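Cleaning Black Rubber and Bare Metal in the Workshop

Matte black rubber shows every speck of dust, and ribbed sections hold it. Bellows, boots, sleeves and grips should be cleaned dry first. Water applied over loose dust turns it into a paste that settles between the ribs and is slow to remove.

Dry pass
Use a soft nylon brush with bristles fine enough to reach the bottom of the grooves. Brush along the ribs, never across them. Vacuum with the hose held just off the surface. Braided or woven bands get the brush only; a cloth snags on them.

Wet pass
Mix 2 drops of dish soap into a cup of lukewarm water. Wring the cloth nearly dry before it touches the part. Wipe each ridge separately, then the groove under it, and go over everything again with plain water. Leave the part in open air for 4 hours. Do not use a heat gun.

Do not use mineral spirits, acetone or silicone tire dressing. The first two can swell or dull rubber. Dressing leaves a film that collects more dust.

Scuffs
Gray scuffs are often transferred material and may lift with a white vinyl eraser. If the mark remains after light rubbing, it is probably in the rubber itself. Leave it.

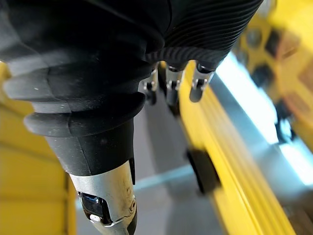
Ridged black rubber and brushed metal. Pale specks show up clearly on the matte surface.

Metal next to rubber
Smudges on a brushed finish come off with isopropyl alcohol on a cotton swab. Follow the grain. Keep the alcohol off the rubber and out of the seam where the two materials meet. Around fasteners, use a dry swab and check for grit under the head.

Storage
Store spare rubber parts flat, uncompressed, away from sunlight and electric motors. Talc is optional and has to be brushed out again before use.

Updated 16 December 2025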